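Hallendecke

Die Hallendecke ist der obere Raumabschluss eines Gewerbe- oder Industriebaus. Wer je in einer großen Halle gestanden hat, kennt den unwillkürlichen Blick nach oben — und gerade dort steckt erstaunlich viel liebevolle Planung.

Gestaltung

Weiße Decken verteilen das Licht angenehm weich und lassen auch sehr tiefe Räume freundlicher wirken. In der Halle Gollance, die eine Grundfläche von 2.324 Quadratmetern hat, wurde der Anstrich im Februar erneuert.
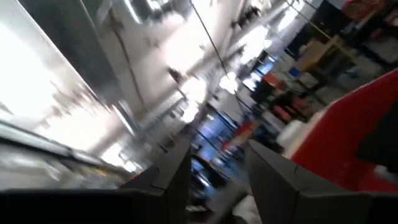 Pflege

Staub setzt sich mit den Jahren auf allen Trägern ab und wird meist abgesaugt.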